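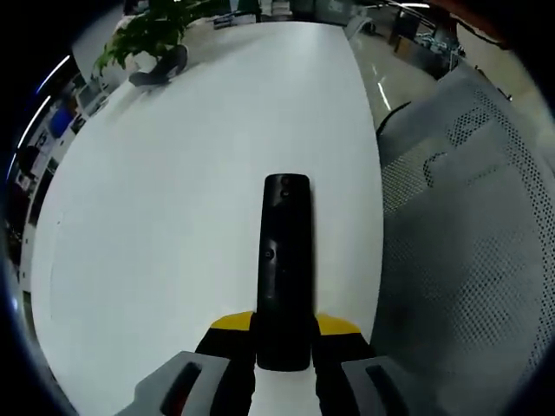 Office plants: revised arrangements

Following the move of the shared worktables in January, readers have asked which plants remain suited to an office interior. My recommendation is unchanged. A leafy green species in a dark grey pot sits well against a white tabletop and requires little attention.

Watering is to be kept to 100 mL per pot, with any excess emptied from the saucer. Pots should stand at least 35 cm from a keyboard. Mesh-backed chairs are to be pushed in at the close of business so that foliage is not knocked.

Hằng Trịnh of Clondine has kindly offered cuttings to colleagues who wish to propagate at home. Requests may be left in the comments. Notes on repotting and on the colour of new leaves will follow.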